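Callholm office: what changed when the paperwork went automatic

Photo gallery
27 February 2018

Since October, incoming supplier invoices at our Callholm office have been read and matched by Prustex, the software Morelli installed for us. Before that, 21 people keyed them in by hand. The same 21 people still work here, but their day is put together differently. This page is for the Hindberg staff who move to the system next.

Sorting the exceptions

Prustex passes anything it can't match to a person. On most days that is more than 50 invoices, split among the desks by supplier. A price that doesn't agree with the order is the usual cause, followed by missing order numbers. People who used to type all morning now spend a good part of it on the phone with suppliers, and several asked for headsets — those have been ordered.
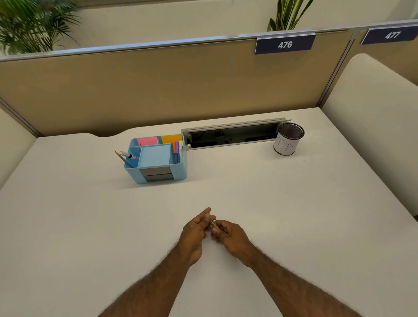
Desk 476, with pens and sticky notes in the blue organizer. We left it to each person whether to keep paper notes alongside the exception list.

Other changes at the desks

The second monitor is now standard. The exception list goes on one and the scanned invoice on the other.

Typing targets were dropped in the first month. Team leads look at how old the open exceptions are instead, and anything past 20 days goes to the weekly review.

Training took longer than Morelli had planned. The screens were easy enough, but knowing when to overrule a match was not, and we added two extra sessions on that alone.

Month end is calmer. It used to mean late evenings for the whole floor. Overtime is down, and some people have told us they miss the extra pay — Hindberg should expect the same question.

Questions about the move can go to the Callholm office, extension 58.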